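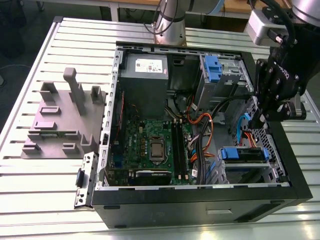 Capital requests for automation equipment tend to arrive at a finance office in the same form: a price for the arm, a price for the gripper, a modest allowance for installation, and a delivery date. The form has hardly changed in the years I have been reading such requests, and I believe it is the main reason so many of them have to be amended later. An arm does no work alone. Consider a bench on which a desktop computer lies open on its side, with two arms reaching over it and a gray fixture plate with upright posts resting on the slotted aluminum beside the case. The arms will have had their own line in somebody's budget. The plate and the table very often do not, and the computer itself almost never does.

My argument in this essay is a narrow one. Institutions that plan to buy robots for disassembly, repair or assembly of mixed equipment should budget for the workplace first and the machine second. By workplace I mean the table, the fixtures, the tooling, the lighting, the stock of items to be handled, and the hours of the people who set all of this up. These costs are not glamorous, and they are difficult to present to a board. They nevertheless decide whether the arm is in use in its second year.

The case that formed my view was the Stometti program, which was set up to study the recovery of parts from retired office computers. The original request, prepared by Duygu Altıntaş, covered two arms from Aninus, one multi-fingered hand and a service contract. It was a careful document and it was approved without difficulty. Within six months the program had returned with a supplementary request, chiefly for fixtures. Nothing had gone wrong with the arms. The first request had simply treated the things around them as small purchases to be absorbed by the operating budget, and the operating budget had not been told.

Fixtures deserve particular attention. A molded or machined plate with posts, ribs and seats can look to an approver like an accessory, and it is commonly filed as one. In practice a plate is made for a task. When the task changes, the plate is revised or replaced, and the cost recurs. Nurhan Çınar, who reviewed the supplementary request, proposed that fixtures be treated as a consumable with an annual allowance – much as one treats cutting tools in a machine shop. I thought this excessive when I first read it. I have since come to regard it as the most useful sentence in the file.

The stock of work items is a second neglected line. A program that handles old computers needs old computers, and in greater numbers than its planners expect. Stometti's plan called for 20 towers. By the following September it had obtained roughly 300, most of them through Bouazza, a local reseller of used equipment, and it needed them. Clips wear, latches break, and a case that has been opened and closed many times no longer behaves like one that has come from an office. Variety matters as well. Drive cages, release clips and cable routing differ from one maker to the next, and a method that has been tested on one model has been tested on one model only. Secondhand towers are cheap by the unit. Their storage, sorting and eventual disposal are not, and those costs belong in the request too.

The third line is labor. Canan Sezer has argued in our internal planning circular that the hours of skilled technicians should be charged in full to the equipment purchase for the first year. Her opponents, among them Eylül Öztürkmen, answer that this makes every automation project appear more expensive than the manual work it is compared with, and that worthwhile projects will be refused as a result. The objection is serious. I accept that some projects would be refused. I do not accept that an incomplete figure is a proper means of securing their approval, especially when the missing hours will be taken from other departments whether or not they have been written down.

There is also the question of timing. Suppliers offer discounts for early commitment, and the arms are usually the item with the discount attached. The natural result is that the most expensive item is ordered first and sits in its crate while the table is being designed. At Plilance, where I advised on a smaller purchase, the order was reversed: the bench was built, the parts were handled there by hand for a full quarter, and only then was the reach of the arm specified. The team selected a shorter model than the one first quoted. The discount was lost, and the saving on the arm did not quite cover it. I would still recommend the same sequence, for the bench has needed no rebuilding and the warranty period began when there was work to do.

I would therefore ask that our own request form be revised before the next planning round. The arm and the gripper should appear on the second page. The first page should ask what will be handled, on what surface, held by what, prepared by whom, and how often each of those answers is expected to change. An applicant who cannot yet complete that page should be offered a small sum to find out, and Canan Altıntaş has already drafted wording for such a grant. It could be attached to the present form with very little alteration.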